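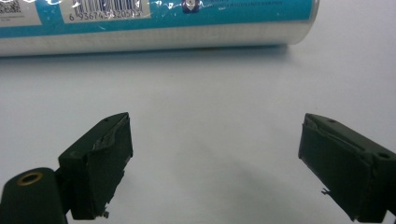 Fig. 1. Container on its side on the worktop, barcode label on the blue band.

Section 11. Placing and checking containers on the Peng worktop

1. Level the worktop before use. Turn the two front feet first, then the rear feet, and lock each nut by hand.

2. Lay the cylindrical container on its side with its long axis parallel to the rear edge.

3. Turn the container until the barcode can be read, then copy the number to the Ramance stock card.

Note: Scuffs on the printed band do not affect the entry. If the barcode itself is scuffed, key in the digits printed under the bars.

Cleaning the surface 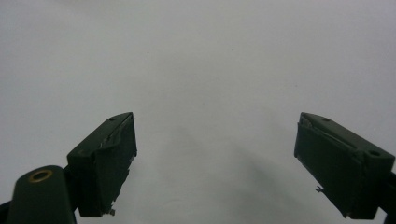
Fig. 2. Worktop finish, pale grey-white.

4. Wipe the surface with a soft cloth and mild soap, working from the rear edge to the front. Dry with a second cloth.

CAUTION: Do not use scouring powder or abrasive pads coarser than 800 grit. Scratches dull the finish and cannot be polished out.

5. Check for residue at a low angle. On a light-coloured top, soap film is easily mistaken for shadow.
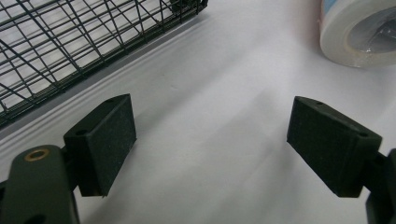 One user at the Rutthorpe store wrote that the soap step left streaks every time, and that a rinse with plain water before drying "fixed it in one go".

A plain-water rinse is permitted between wiping and drying. Wring the cloth out well — standing water must not reach the underside of the top.
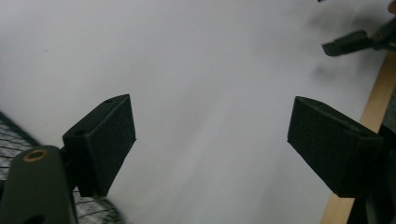
After the rinse, leave the surface for 2 minutes before setting a container back down. Labels placed on a damp top may lift at the corners.

6. Initial the Granirura cleaning sheet and return it to its sleeve.

Revised 9 May 2018. Replaces the November issue.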